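Korlow (cargo spacecraft)

Korlow is an uncrewed cargo spacecraft built by Sustwood for supply runs to low orbit stations. Single use. It carries dry cargo, water and a small load of propellant, then burns up on re-entry with the station's rubbish on board.

Design

Two parts: a pressurised module at the front, service module behind. The service module holds the tanks, batteries and 4 solar wings. Main engines are the Graseo type, 3 of them, with smaller thrusters for docking. Docking is automatic, though crew can call it off from inside the station. Water goes across by hose, air is let out by hand valve.

History

Work began under the name Idahosa, which was later kept for the ground control centre only. First flight was delayed twice, once over a leaking valve and once over whether. Since then 8 flights, all docked. The longest stay was 214 days, well past the planned limit, because the next craft was late.

Cargo handling

Bags are strapped to racks along the walls, heavy ones nearest the hatch. Small parts go in divided boxes inside the bags. Loading order matters as the centre of mass has to stay close to the middle line. Late cargo, mostly fresh food, goes in last thru the front hatch.
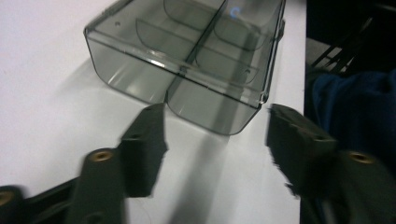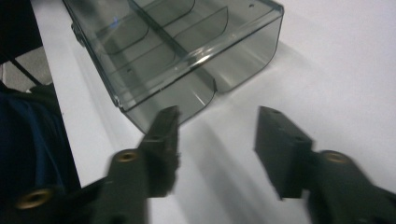
Clear plastic containers with dividers.

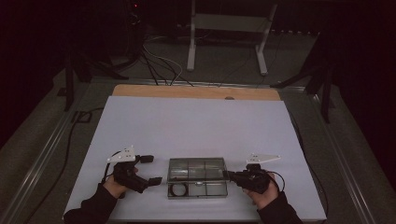 End of mission

Crew fill the empty racks with waste and close the hatch. Korlow undocks, backs off and fires its engines for re-entry over the South Pacific. No parts are recovered. A version with a return capsule was studied, then shelved over cost.

See also: Graseo engine, Idahosa control centre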